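Is it OK to start Stirkora with season 2?

Asked in TV and Streaming > Science Fiction

My sister-in-law keeps telling me to watch Stirkora and I finally have a free month of the service it's on. I tried the first episode of season 1 and got 32 minutes in before I gave up. It was very slow and I couldn't tell which of the people on the station I was supposed to care about. She says season 2 is where it gets good and that I can skip straight to it.

What I want to know is whether I'll be lost if I do that. I don't mind missing small things. I do mind when a show spends the whole season paying off something I never saw. I had that happen with Suvetti, where I came in partway through and never worked out who was related to who.

Also, is it dubbed or only subtitled? I usually watch while cooking, so subtitles are hard for me. And does it have an ending, or did it get canceled on a cliffhanger?

I looked at the episode list on the service but the descriptions are one sentence each and don't help much.

3 answers

Best answer, chosen by the asker

You can do it, but I would watch a few episodes of season 1 first. Season 2 takes place on the surface, with a mostly new cast, and the station is only mentioned now and then for the first half. That's why people say you can skip. The trouble is that the second half brings back the doctor, Steinarsdóttir, and the show assumes you know what she did at the end of season 1. Nobody explains it again. If you haven't seen it, her scenes with the new crew will look like she's being rude to strangers for no reason.

The episodes I'd watch from season 1 are these:

Episode 1, the rest of it. The last ten minutes tell you what the signal is and the whole show runs on that. You stopped just short of it.

Episode 4. This is the one with the quarantine. It's close to a standalone story and it's the best of the first season. If you don't like this one, I would stop there and try something else.

The last two episodes. They run together as one story and they're where the doctor makes her decision.
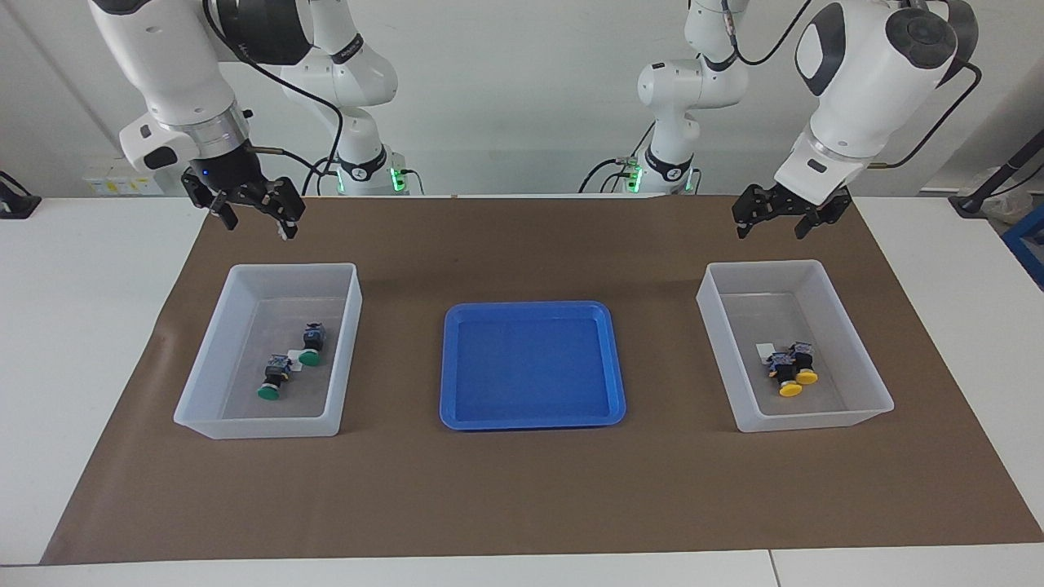 Two robot arms over a row of bins on a workbench.

Read the recap on the fan wiki for the ones in between, but only read the season 1 pages. The character pages give away the end of the series in the first line, including who dies. I found that out myself by looking up an actor's name.

On the dub: there is an English dub for both seasons. It's decent in season 1 and better in season 2, when they changed some of the voices. The doctor keeps the same voice the whole way through. Be aware that some scenes have characters speaking a second language to each other, and those are subtitled even in the dub. It's a few minutes per episode at most. You may have to put the spoon down for those.

On the ending: there are 2 seasons and the story finishes. One thing about the outer station is left open, and people argue about it, but it isn't a cliffhanger. I was satisfied with it.

Comment from the asker: Thanks. I went back and finished episode 1 and you were right about the last ten minutes. Watched episode 4 last night and liked it a lot. I think I may just watch the whole first season after all. How do I switch to the dub? Mine keeps starting in the original language.

Reply: Start the episode, pause it, and open the audio menu from there. If you change it from the show's main page it goes back to the original at the next episode. On my TV I had to do it once per season and then it stuck.

Answer 2

No. Watch it in order. It's one story and season 1 is better anyway. Season 2 has more action but the writing gets lazy and half the new characters are copies of people from Suvetti. I never understood why people tell beginners to skip the good part.

The first episode is slow on purpose. Give it until the third one.

Comment: Season 1 is not better. The whole middle of it is people walking down hallways. Agree about watching in order though.

Answer 3

I started with season 2 by accident because the service had it listed first, and I followed it fine. I didn't know there was an earlier season until somebody mentioned it. The doctor seemed mysterious and I assumed that was the idea. Then I went back and watched season 1 as a kind of prequel, and it worked OK that way, except that I knew who was going to survive, so the quarantine episode wasn't very tense.

If you like the show, the same people made Dalby, which is a shorter series set in a mining town. It's not connected to Stirkora as far as I know. I have only seen it with subtitles, so it may not suit you for cooking.

One more thing, check that the season 1 episodes are in the right order where you are watching. Mine had two of the middle ones swapped. A man who leaves the station in one episode was back at breakfast in the next, and I spent a while thinking it was part of the plot.

Comment: They were swapped for me too. It was fixed in April, at least on the app. I don't know about the website.

This question is closed to new answers.

Related questions
Is the Suvetti movie set before or after the series?
What language are they speaking in the Stirkora surface scenes?
Shows like Dalby but less depressing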